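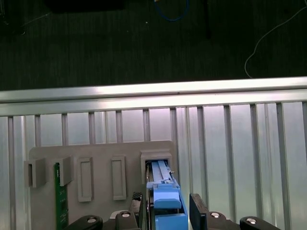 Nayeli Alvarado asks whether the location pages have to exist before the brand profile is filled in. They do not. Complete the brand profile first, then add locations. Every location created afterward inherits the profile, and editing them one at a time takes far longer.

4. Setting up a multi-location brand profile

Read this section before importing any store data into Irkel. You need an account with the Brand Owner role. Users with the Local Editor role can view these screens but cannot save changes.

4.1 Create the parent profile

1. Sign in and open Brands > New Parent.
2. Enter the public name of the group exactly as it should appear in ads. Do not add "Inc." or "LLC" unless it is part of the logo.
3. Enter the short name. The limit is 13 characters, including spaces.
4. Upload the primary logo, then the one-color version. Both are required.
5. Select a default call to action from the list.
6. Click Save as Draft.

Note: The short name is used in text messages and in the small mobile banner. It cannot be changed after the first campaign runs.

4.2 Set the message rules

1. Open the Rules tab of the draft profile.
2. Under Locked Text, paste the tagline and any legal lines. Local Editors will see this text but cannot edit it.
3. Under Open Text, choose which fields each location may write for itself. Most groups open the headline and the offer line and lock the rest.
4. Set the approval path. One approver is the minimum and five is the maximum.
5. Click Check Rules. Conflicts are listed in red beside the field.

CAUTION: Turning off approval releases all waiting ads at once, including ads that were sent back for changes. Clear the queue first.

4.3 Add locations

1. Open Locations > Import.
2. Download the blank sheet and fill in one row per location. Do not rename or reorder the columns.
3. Upload the sheet. A file of 47 rows or fewer is processed right away – longer files are placed in the overnight queue.
4. Review the match report. Rows marked Partial have a phone number or street address already in use by another location.
5. Fix each Partial row, then click Publish Locations.

Note: Accounts moved over from Brutell before December keep their old location codes. Leave the Code column blank for these rows. If codes are entered, the import creates duplicates and splits the call reports between them.

4.4 Check the result

1. Open any location and click Preview.
2. Confirm that the locked text matches the parent profile.
3. Send a test lead from the preview form. It should reach the location inbox within seven minutes.
4. If the lead does not arrive, check the routing address in 4.3 and send it again. Do not send more than one test at a time.

Test leads are left out of monthly totals. They remain in the raw export, with the word TEST in the Source column.

For help with approval paths, write to Aminu Oyelaran on the accounts desk and include the short name of the brand. Import errors go to Hauwa Ekpo.

Section last revised January 2019. Continue to Section 5, Shared Budgets.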